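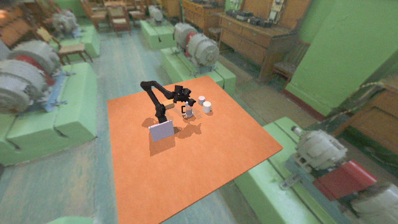

4.2 Grasping see-through objects in cluttered rooms

Figure 3. A rendered scene from the Takley set. The arm is reaching down near the transparent mug, with two white cylinders further to the right. The surrounding room is an old industrial workshop or classroom.

Clear glass is a lovely problem for a grasping policy. Its colour comes mostly from whatever lies behind it, so a mug that looks one way against a plain backdrop can look quite different when the table or the room changes. We wanted to know how much of this variation a policy could learn from simulation alone, and the Takley set gave us our favourite way to find out.

Each scene in the set joins a simulated tabletop to a full room background. The tabletop, the arm and the objects are modelled with physics; the room is there for its looks only and never touches anything. In Figure 3 the orange top sits among grey motors and generators on green pedestals, with wooden chairs and a long desk toward the far wall. That is a lot of colour and edge for a vision encoder to deal with, and it is just the kind of view on which our earlier Andeck baseline fell apart.

We generated 2781 training episodes with the scripted planner described in Section 3. For every episode we drew a room, a table colour, a light direction and an object layout. The target was always the glass mug. The other pieces on the table, such as the tan block and the pale lavender board in Figure 3, act as distractors and as obstacles. The board matters more than we first expected. It stands upright and throws a dark shadow across the table, and early versions of the policy would slow down or veer off when a shadow edge ran through the workspace. Randomizing the light direction cured most of this, to our great delight – we had been getting ready to add a separate shadow mask.

We held out seven rooms for testing and ran 35 trials in each. Layouts were matched between methods so that a failure could be traced to the policy and not to an unlucky draw. A trial counted as a success if the mug was lifted clear of the table and held until the end of the episode. Contact with a distractor was logged but did not end the trial.

The policy trained with room backgrounds beat the plain-background version in every held-out room. The gap was widest in rooms with strong colour behind the table, and smallest in the two rooms with nearly bare walls, where both versions did well. We were especially pleased by the approach paths. With room backgrounds in training, the gripper tended to settle beside the mug and then close in one smooth motion, while the plain-background policy often hovered and corrected several times before it closed.

Handles remain hard. The mug's small black handle is the most visible part of the object, and the policy sometimes centres its grasp there instead of on the body. Welington Aguiar re-ran these failures with the handle recoloured to match the table, and the offset shrank in most of them. This suggests that the encoder is using the handle as a landmark for the whole mug. We return to this point in Section 5, where the same trials are repeated with the Stukerex depth model added to the input.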